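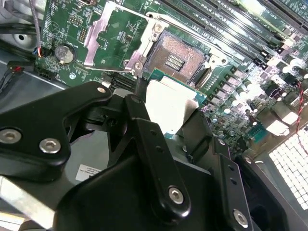
Drorley, June

The Melano cell is a single-arm robotic workstation for removing and fitting processors in used desktop computers. It is operated by Kulkarni, a refurbishing firm in Drorley, and was set up by a team under the maintenance engineer Harish Mathew. The cell handles one computer at a time. This article covers its layout, setup, routine care and common repairs.

Layout
The cell consists of an arm, a two-finger gripper, a camera at the gripper, a second fixed camera that views the work area, and a slatted aluminum table. The controller is housed in a separate cabinet. The computer is laid on its side with the cover off, so that the motherboard faces up and the arm can approach the socket from above.

The gripper is a linkage type. Its plates and links are black metal and are joined with hex-socket screws, which allows a single link to be replaced without taking the whole unit off the arm. The processor is held between the fingertips and carried to the open socket, where the contact pins are exposed. On sockets of this kind the pins are in the board and the flat pads are on the underside of the chip. A pin that is bent sideways usually cannot be recovered by the cell and is left for hand repair.

Setup
Setup is repeated whenever the arm, the gripper or a camera has been removed. The order of work is fixed:

Mount the gripper and tighten the flange screws in a cross pattern.
Home the arm and check each joint against its zero mark.
Set the tool center point using the pointed test pin.
Calibrate the gripper camera, then the fixed camera.
Teach the socket position on a scrap board.
Run the placement test with a dummy chip.

The tool center point is the position, in the arm's own coordinates, of the spot midway between the fingertips. An error here appears as a constant offset at the socket, in the same direction each time the wrist is held at the same angle. If the direction of the offset turns with the wrist, the tool center point is at fault. If it stays fixed to the table, the taught socket position is at fault and only that step is repeated.

The placement test originally called for 19 cycles in a row without a fault. It is run at reduced speed. A cycle counts as a fault if the chip lands against the socket wall, if it slips in the fingers, or if the controller stops on contact force.

Work area
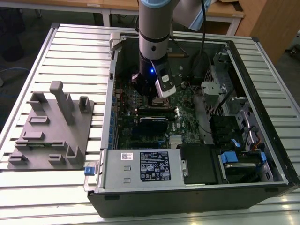 Clearance around the computer is the main limit on how the cell can be programmed. Case designs differ in the height of the side rails, the placement of the drive cage and the size of the power supply, and each type handled by the cell has its own approach path. The arm comes down close to vertical, with the gripper over the socket area and the camera module at its side. The module adds width to the tool, and paths are checked for it separately. In the layout shown, the graphics card stays in its slot, and the drive cage and the gray shroud are also left in place, so the descent has to pass between them. The gray 3D-printed fixture plate lies on the table to the left of the case. Its blocks, slots and U-shaped holders must be kept clear of the arm's travel when a path is edited.

Routine care
Fingertips are wiped with alcohol at the start of each shift. Thermal paste is the usual contaminant. A thin film of it lets the chip rotate during the lift, and the fault is often mistaken for low grip force. Linkage screws are checked with a torque driver after every 279 cycles and marked with paint pen. Screws that have moved past the mark twice are replaced. The camera cable is inspected at the wrist, where it flexes most.

Repairs
The most frequent repair is replacement of the fingertip pads. Pads last for over 227 cycles when the tips are kept clean. After new pads are fitted, the tool center point is set again and the placement test is run in full.

Play in the linkage is the second most frequent fault. It is found by closing the gripper on a gauge block and rocking the block by hand. Worn pivots are replaced in pairs. Replacement pivots are supplied by Rirnitz, which also made the original gripper. Version 2 of the linkage uses a longer pivot and does not accept the earlier screws.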